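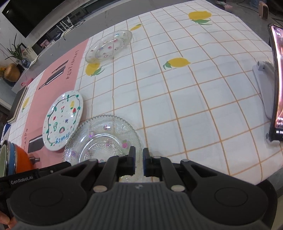
Laying the Table: patterned plates and how people set them out
Group project report, draft 2
Elli Turunen, Stojan Papadopoulos, Mylene Padilla
Handed in 22nd September

1. What we wanted to find out

Whether people lay a table differently when the plates don't match. Plain sets are easy, everyone puts them down any old way. But a plate with a word painted on it has a right way up, and a glass one with flowers round it doesn't really. Does anyone care? We thought yes. Edgardo Tan (our tutor) thought no.

2. The plates

Mix of glass and china, bought or borrowed in August. Total spend 40 pounds, mostly at the Tapia market, one box from Uditz which arrived with a chip in it and went back.

Clear glass plates, scalloped beaded rim, dotted texture, little pink and purple flowers. These match each other.
White ceramic plate with "Fruity" on it in dark blue. Wavy green vine for a border, tiny fruits inside (strawberry, pear, cherries, avocado, grapes) and coloured dots.

White tablecloth with an orange grid and lemons on it. We did try a dark striped one first but the glass plates vanished on it, you couldn't see the flowers at all. Should of tested that before ironing it.

3. What we did

Plates in a stack on a side chair. Person comes in, is told "lay the table for friends", nothing else. No time limit. Afterwards we asked why they'd put things where they had. Mylene wrote the answers down, Stojan reset the stack, same order every time, glass on top.

Two people asked if there would be food. There was not.

4. What we saw

Most people turned the Fruity plate so the word could be read from the chair. Some turned it to face themselves while they were standing up, then walked round and changed it. A few never looked at it. One lady said the lettering was "for the washing up" as it would be covered in cake anyway, fair point.

Glass plates: hardly any turning. But people spaced them more carefully and wanted the pair opposite each other. When the pair ended up side by side it was usually put right before the end. We hadnt expected that and didn't have a question for it, so the notes are thin here.

Overlapping plates happened a lot halfway through, when people were still deciding. We only scored the finished table.

5. Problems

Table too small for the full set. The stack order probably matters, glass always went down first so it got the best places. Rosalinda Dagdag pointed this out in the mid-project talk and she's right, we should have shuffled. No time to redo it.

Also "friends" means different things to different people. One person laid for a birthday, one for soup.

6. Next time

Shuffle the stack. Bigger table. Second plate with lettering, so there is something to compare Fruity with. Ask about the pairs.

Answer sheets are in the blue folder, Stojan has it.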